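**Ticket 801: Purneck folding station, cloth corner not held**
Site: Midport
Opened: November 5, 2023

Left unit loses the near corner on up to 26 folds in 100. Hand folders have been on demonstration work since October and want to know if failed folds count against them. 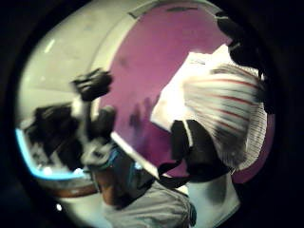
Lallier desk replied that they don't, and that hand folding rates are frozen until the ticket closes.

Straps refitted on both wrists. No change.
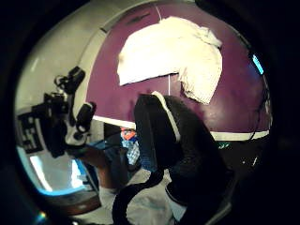
Gripper pads swapped left to right. The fault stayed on the left, so the pads are ruled out.
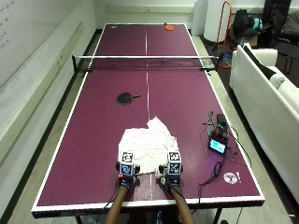 Next check is the left cable. Folders asked for a break every 2 hours, as the units are heavier than the work they replaced. Agreed. 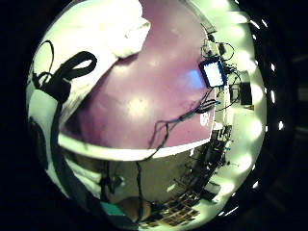

Spare cable ordered from Şimşekoğlu. Status: waiting on part.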